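双臂工位分拣作业规程：从“能做”到“可复核”

采访对象兹登卡·特拉伊科夫斯基（Zdenka Trajkovski）任职于Rivisgate，负责双臂遥操作与分拣工位的作业规程。她参与编写的内部文件代号Drovau，第二版于2021年7月20日生效。采访围绕该版的修订内容展开。

第一版只有九页，主体是急停、断电和人员站位。特拉伊科夫斯基认为，安全条款写得够用，问题出在作业本身。“同一个任务，两个班次做出来的记录没法放在一起比较。一个班次把料盒靠远端排齐，另一个班次摆在手边。任务名称一样，轨迹长度差很多。”

修订从复核旧记录开始。小组抽取了3608条分拣记录，其中775条因初始状态不明被退回。所谓初始状态不明，指记录里缺少料盒位置、物块散布范围或双臂归位姿态中的任意一项。她说，退回的记录里多数动作本身没有毛病，“可是不知道从哪里开始，就没有办法判定偏差”。

第二版因此把开工前的检查单独成章。料盒排列、盒口方向、台面杂物、线缆走向，逐项签字。线缆一条争议最大。编写组的奥斯塔普·西尔科（Ostap Sirko）主张规定固定间距的扎带，特拉伊科夫斯基反对，理由是腕部需要留余量，扎得过紧会在大角度翻转时拉扯接头。最后的文字是：“线缆在全行程内不得进入夹爪闭合区，余量由装配人员在极限姿态下确认。”

关于夹爪，规程限定了空载进给速度和接触前的减速段，减速段长度为50毫米。西尔科解释，这个数值来自夹爪指尖到盒沿的安全余量，与物块尺寸无关。“操作者习惯看物块，规程要求他先看盒沿。透明盒尤其容易误判，盒壁在强光下不明显。”他补充说，靠窗工位应在检查单中注明光照条件，但不强制遮光。

双臂同时进入料盒上方的情形，第一版未作规定。第二版采用占用原则：一侧夹爪进入某个料盒的上方区域后，另一侧不得进入同一区域，直至前者退出并升至盒沿以上。台面中央不设占用，只要求两臂保持可目视的间隔。特拉伊科夫斯基承认后一句不够严格。“‘可目视’没有数值。我们试过写数值，操作者在遥操作时读不到距离，写了也执行不了。”

分类错误如何处理，也有明文。物块误放后不得当场用手取出，应由同侧机械臂取回，或者终止该条记录并标注。西尔科说，用手纠正是最常见的违规，“手伸进去只要两秒，可这条记录就作废了”。

Kneževič公司的审核人员曾提出，非作业对象应一律清出台面。编写组未采纳，改为登记制：凡留在台面上的无关物件，须在检查单上写明名称和位置，作业期间不得移动。
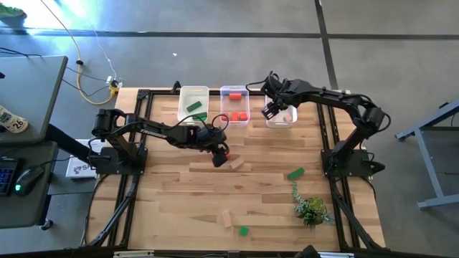
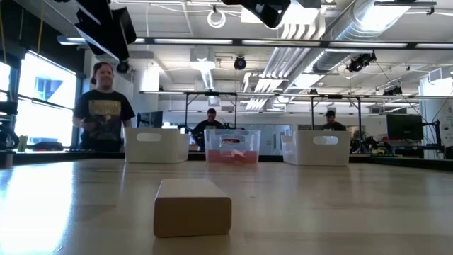
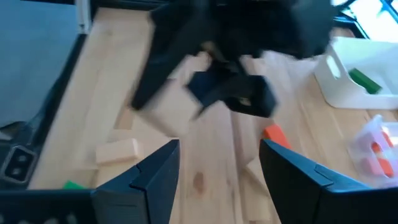
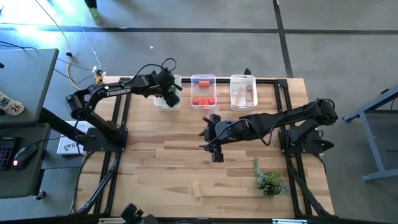 双臂工位分拣作业，木质台面，按颜色分类的物块与料盒。

谈到执行情况，特拉伊科夫斯基给出的评价有保留。检查单的填写率已经达到要求，填写质量参差不齐，“线缆走向”一栏经常只有一个勾。第二版发布后，Wallon的一个合作班组提交了33条意见，其中一半以上针对检查单过长。编写组正在考虑把检查单拆成两份，每日首次开工用全表，换任务时用短表。短表保留哪些项目还没有定，西尔科希望留下料盒排列和归位姿态，特拉伊科夫斯基坚持加上急停确认。

“急停每次都要按一遍，没有例外。”她说，“短表可以短，这一项不能并到别的项目里。”

另一项待定内容是记录的命名。现行做法由操作者自行填写任务名，同一任务出现过四种写法。西尔科倾向于由系统下拉选择，操作者只填备注。反对意见来自现场：新任务调试阶段名称变动频繁，下拉列表跟不上。目前的折中办法是调试记录单独存放，不进入正式统计。

第三版草案预计12月提交讨论。除上述两项外，占用区域的边界也会重新划定。现行版本以料盒外沿为界，西尔科认为应向外扩展一个夹爪张开宽度，草案中暂列为可选条款。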